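Catalytic converter theft in Strand

Catalytic converter theft in Strand refers to a long run of thefts of exhaust parts from parked vehicles in the city of Strand and the neighboring town of Noreck. The thefts are well known among people who study property crime, partly for their sheer number and partly for the remarkably inventive local response, which has been copied in several nearby counties.

Background

A catalytic converter sits in a vehicle's exhaust system and contains small amounts of platinum, palladium and rhodium. These metals can be recovered and sold, and a thief with a battery-powered saw can remove a converter in a few minutes. Trucks and vans with high ground clearance are easy to reach from below. Hybrid cars are also frequent targets, as their converters tend to hold more of the valuable metals.

Strand has two features that made it especially exposed. Its commuter lots lie along the old freight line, well away from houses, and the highway to Noreck gives a quick way out of town in either direction.

Extent

City records list 2382 converter thefts in Strand over the period covered by the first full study. With Noreck added, the total rises to 3149. The Pirard lot, the largest of the commuter lots, accounted for 189 of the Strand cases - more than any other single address.

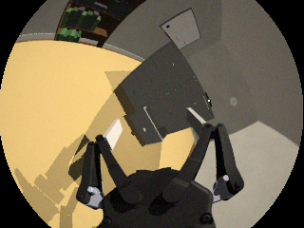

Thefts peaked in the colder half of the year, when cars stood in the dark for much of the working day. Most owners found out only when they started the engine and heard the roar of an open exhaust. Repair bills often came close to the value of an older car, and drivers who carried liability coverage alone had to pay the whole amount themselves.

The Kvam study

The most complete account of the thefts is the work of Ingegerd Kvam, a crime analyst who spent 22 months matching police reports with repair shop invoices. It is a wonderful piece of detective work in its own right! Kvam showed that many thefts had never been reported to police at all, and that vehicles parked in the outer rows were hit far more often than those near the pay stations. Her findings were published on July 23, 2020, and include a street-by-street map that is still in use.

Prevention

Strand's marking program, known as Skostar, began in May of the following year. Owners bring their vehicles to a participating garage, where a code is etched into the converter shell and brightly colored heat-resistant paint is applied over it. Scrap dealers in the area agreed to look up the code before buying a used part. The program is free to residents, and the etching takes less time than an oil change.
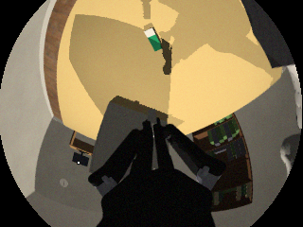

Round tabletop with a small green and white object.

Other measures included brighter lighting at the Pirard lot and a city rule requiring scrap buyers to keep a copy of each seller's identification. Noreck adopted the same rule soon afterward and opened its own marking station beside the bus garage.

See also

Motor vehicle theft
Scrap metal trade
Comprehensive auto coverage
Vehicle identification number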